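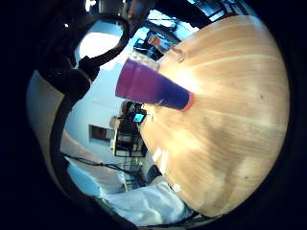 Why does the retargeting solver lose the wrist pose when the operator turns the hand over? The marker estimate and the glove's joint stream are stamped by separate clocks, and during a quick rotation the filter fuses a new orientation with an old one.

7/22/21

The above question occupied the morning and is entered at the head of today's record at the request of Levente Major, who asked that each day's principal finding be stated before the particulars. The offset between the two streams was measured at 44 milliseconds on the Tanitz build. On the previous build it had been 10, and the increase dates from the change of serial driver earlier in July.

A correction was applied in the Skesden fusion node before lunch. The node now holds glove packets in a short buffer and interpolates to the marker timestamp. I had favoured correcting the clock at the source, but this would have required new firmware on both gloves, and the Ziltcombe review will not wait for it. The interpolation is to be regarded as a provisional measure and is labelled as such in the configuration file.

Replay of the stored trajectories was carried out in the early afternoon. Of 109 recordings, 75 completed without the solver reaching its iteration limit. The remainder fall mostly into one group, in which the wrist passes close to the singular configuration and the damping term is too small to hold it. Levente is of the opinion that the damping should be scheduled against manipulability. I do not disagree, but I have asked that the two changes not be made on the same day, so that the effect of each may be read separately in the logs.

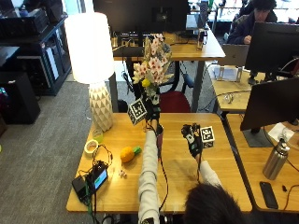 The second matter concerned the Hrytsenko tracker and its treatment of orientation when a marker is seen at a steep angle. The present routine returns two candidate poses and selects the one with the lower reprojection error, a rule that behaves poorly when the errors are nearly equal. I have drafted a replacement that scores each candidate against the last accepted pose. Grasping the bouquet by its stems is a useful case for it, with the cube beside that hand tilted to the left of the stems and the raised hand carrying a cube of its own, so that both estimates must be kept consistent within a single solve. The draft carries a separate history for each hand – a point on which the old code was careless, as it kept one shared variable.

Unit tests for the new selection rule pass. The integration test does not, owing to a frame name that was altered in the configuration and not in the launch script. This was found at the close of the day and has been left for the morning.

Outstanding items: the damping schedule (Levente), the launch script (myself), and a note to the Ziltcombe reviewers on the buffering delay, which should be drafted by both of us. The colour coding in the plot viewer remains reversed for left and right. It has been reported twice and I record it here a third time.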